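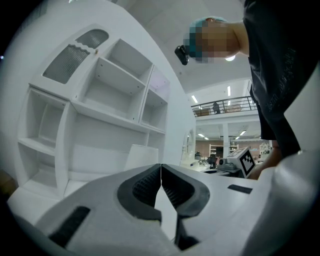

The best shelf in any house is the one with nothing on it, and I will defend this to anyone who has the patience to listen.

I came around to it slowly. For years I believed that storage was a matter of volume. You had a certain amount of stuff, you bought enough shelving to hold the stuff, and then you were finished. When I moved to Sokthorpe I owned 1,000 paperbacks (I know the number because the movers made me write it on a form) and I bought shelves for exactly that many. I was so pleased with the math. By March there were books on the stairs, books on the dryer, and a stack next to the bathtub that had started to curl at the corners.

What I'd done was build a house with no slack in it. Every library book and every birthday present landed in a place that was already full, so it went on the floor, and once one thing is on the floor the floor becomes a shelf too. It's a terrible shelf! You can't dust it and you trip over it at night.

My friend Yanti Tambunan fixed this for me in one afternoon. She used to run the back office of a hardware store and she has strong feelings about bins. She walked through the living room, put her hand flat on the second shelf from the top and told me to clear it. I asked what was going to go there. Nothing, she said, that's its job. I thought she was being mysterious, but she just wanted a place to set down her tea.

I cleared it, and within a week that shelf was the busiest spot in the house. Mail sat there for a day and moved on. A borrowed casserole dish waited there until it went home. My son built a small clay volcano and it lived on the shelf for most of a school project, in full view, where everyone could admire it, and then it left and the shelf was empty again. I can't tell you how happy this made me.

I think stores and catalogs teach us to see it the other way. Look at any photo of a bookcase for sale and every opening is stuffed with something: a fern, a bowl of fake lemons, five books with their spines turned to the wall. An empty compartment looks like a missed chance, so people get the thing home and go hunting for objects to put in it. I did this myself. I once bought a ceramic owl purely because I had a gap the size of an owl.

There is a fair argument on the other side, and my neighbor Boonmee Chareonsuk makes it every time I bring this up. He lives in two rooms. He says an empty shelf is a luxury for people with hallways, and that if he left one bare he'd be storing his winter coats in the oven. I take the point. But I've been to his place, and he has one, he just doesn't call it that. It's the end of the kitchen counter by the window, and woe to anyone who leaves keys on it. He needs that spot to chop onions and he guards it like a dragon. That's the whole idea, only smaller.

The same thing works well beyond furniture. Živko Stoyanova, who taught me to garden, leaves one bed unplanted each spring and lets it sit until something turns up. One year it was a tray of leeks a cousin couldn't use. Another year it was squash, enormous amounts of squash, and we all ate soup until the snow came. I've started leaving a blank page at the back of my recipe notebook and a free hook by the front door, and guests go straight to that hook without being told.

If you want to try it, start with a shelf at elbow height. Too high and you'll forget about it, too low and the dog gets involved. Take everything off and find out what you miss. I took 3 boxes to the charity shop and went back for a single book, a water-stained guide to knots that I've never once used but apparently can't live without.

Then comes the hard part, which is leaving it alone. You will walk past it with a vase in your hand and it will look so inviting - go ahead, put the vase down, enjoy it for an evening. Just pick it up again in the morning. The owl, by the way, lives in the garden now, next to the leeks, and has gone a beautiful mossy green on one side.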